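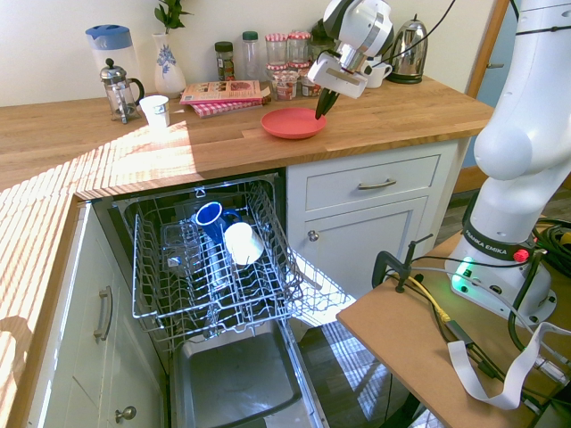

Robot arm over a butcher-block countertop, red-orange plate near the back wall.

Virkberg 67 Large-Diaphragm Studio Microphone
Home / Recording / Microphones / Condenser

Item no. 506
Price: $700.00
Availability: Ships from our warehouse in 6 business days

Overview

The Virkberg 67 is a fixed-cardioid condenser microphone for voice, acoustic guitar and small percussion. It uses a single edge-terminated capsule, a transformerless output stage and a three-pin XLR connector. The microphone requires 48 V phantom power and will not operate from plug-in power supplied by a camera or laptop socket.

The body is machined brass with a matte nickel finish. The grille is a two-layer steel mesh. The front of the microphone is marked with the Virkberg badge; sound arriving at the badge side is on axis. Users moving from a front-address dynamic microphone should note that the 67 is side-address and is not spoken into from the top.

Specifications

Transducer type: Condenser, externally polarised
Polar pattern: Cardioid
Frequency response: 20 Hz to 20 kHz
Output impedance: 150 ohms
Recommended load: 1000 ohms or greater
High-pass filter: Switchable, 80 Hz
Pad: Switchable, 10 dB
Connector: XLR-3M, gold-plated contacts
Colour: Matte nickel
Country of assembly: Canada

In the box

Virkberg 67 microphone
Turunen elastic shock mount
Spare elastic bands
Thread adapter, 5/8 in. to 3/8 in.
Foam windscreen
Padded storage case
Printed frequency trace for the individual unit

A cable is not included. Any balanced XLR cable in good condition is suitable.

Placement

For spoken voice, start with the capsule at mouth height and a hand's width and a half away. Closer placement increases bass through proximity effect. If the low end becomes heavy, engage the high-pass filter before reaching for equalisation.

For acoustic guitar, aim the badge at the point where the neck joins the body. Aiming directly at the sound hole gives a boomy result on most instruments. The 10 dB pad is seldom required for guitar. Use it for snare drum, for brass at close range, or whenever the preamplifier clips at its lowest gain setting.

In bedrooms and other small rooms, the null at the rear of the microphone should face the loudest unwanted source, usually a computer fan or a window. A heavy duvet hung behind the performer reduces reflections entering the front of the capsule.

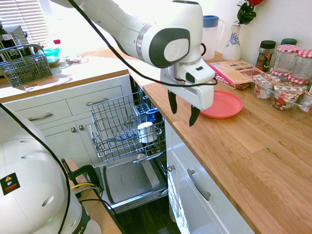 White robot arm, gripper open, with the dishwasher door lowered.

Fitting the shock mount

Screw the mount to the stand and tighten it before inserting the microphone. Lower the microphone into the inner ring with the connector facing down, then turn the threaded collar clockwise until it seats. Do not overtighten. The stand should be rated for the combined weight of microphone and mount; lightweight desk arms tend to sag when extended fully.

Connect the cable with phantom power switched off and the channel muted. Switch phantom power on and allow a minute for the circuit to settle before raising the gain. Reverse the order when packing up.

Care and storage

Keep the microphone in its case when not in use. Moisture on the capsule causes crackling and loss of level. If the microphone has been in a cold vehicle, leave it in the closed case until it reaches room temperature.

The outer grille may be wiped with a dry cloth. Do not use compressed air, solvents or a vacuum cleaner on any part of the microphone. The capsule is not user-serviceable, and opening the body voids the warranty.

Compatible accessories

Fakberg low-profile boom stand, black
Fakberg metal mesh pop filter
Bovum two-channel preamplifier
Turunen replacement elastic set

The Bovum preamplifier supplies phantom power to both channels from one switch. Check that anything connected to the second channel will tolerate it; some older ribbon microphones will not.

Customer review

Fredy Puma, 17/12/2022
Bought for vocals and nylon-string guitar. Self-noise is low enough that I hear the fridge in the next room first. The pad and filter switches are recessed and need a fingernail or a small screwdriver. The shock mount is solid but takes up a fair bit of space in front of a music stand. Four stars.

Warranty and returns

The microphone is covered for two years against defects in materials and workmanship. Shock mount elastics and the foam windscreen are treated as wearing parts and are excluded. Unused items may be returned within 30 days in original packaging. For hygiene reasons, windscreens and pop filters cannot be returned once opened. Quote the item number and the serial number, engraved beside the XLR connector, in all service requests.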